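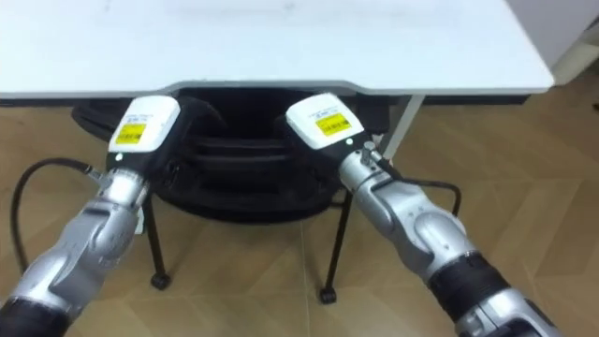
How to Reset a Desk and Chair at the End of the Day

I used to walk away from my desk with the chair shoved out into the middle of the room and a cup ring drying on the top, and then grumble at it all the next morning. These days I do a little reset before supper, and it has become one of my favorite habits (my mother would faint). It works in a home office or in a whole row of shared desks, and you need a soft cloth, a bowl of warm water with a drop of dish soap, and a dust brush.

Clear the top first, and I mean all of it. Cups go to the kitchen, papers go in a tray or a drawer. If your monitor has to stay put, slide the keyboard off at least, as crumbs love to live under there.

Now brush the crumbs toward you and into your hand. Then wring the cloth out until it barely feels damp and wipe from the back edge to the front in long, overlapping strokes. Dry it with the other side of the cloth.

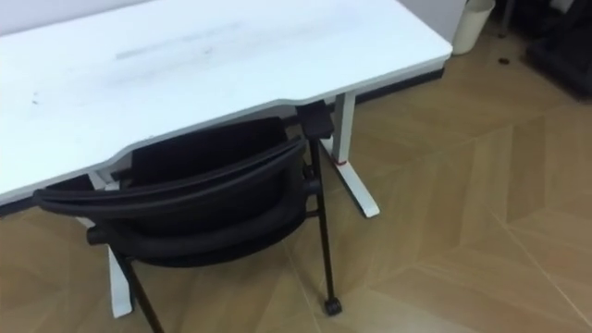
Dimitrov, March 5, 2022

A white top shows everything, the gray smudges and the tiny dark specks too, so let's spend a minute on those. Lay the damp cloth flat over a smudge, leave it there while you do something else, and come back and rub gently along the length of the mark. If it's still there, try a dab of baking soda paste on a fingertip, but test it someplace out of sight first! Specks will often lift with a fingernail wrapped in the cloth. Please leave the scouring pad under the sink. I took one to my old Zendow desk one November and the dull patch was there until the day I gave it away.

If the front edge curves in where you sit, run the cloth along that curve separately, top and underneath. That's where your wrists and sleeves rest all day, and it gets grimier than you'd think.

On to the chair. Brush the back from the top down, following any ribs or seams in the fabric, then do the seat, and tip the chair to pull hair off the casters. My friend Florian Brunet uses an old crochet hook for this and I have happily stolen the idea.

Sweep under the desk while the chair is out of the way, going along the boards if you have a wood floor, and wipe the long feet of the desk legs, where dust settles in a soft little blanket. Then roll the chair back in, lifting it a bit if there's grit about, and center it on the curve with the seat tucked under the top. Turn it so the back faces the room. It looks so calm that way, and you won't catch a toe on it in the dark.

Once a month I also check the bolts on the desk legs and snug up any that have worked loose.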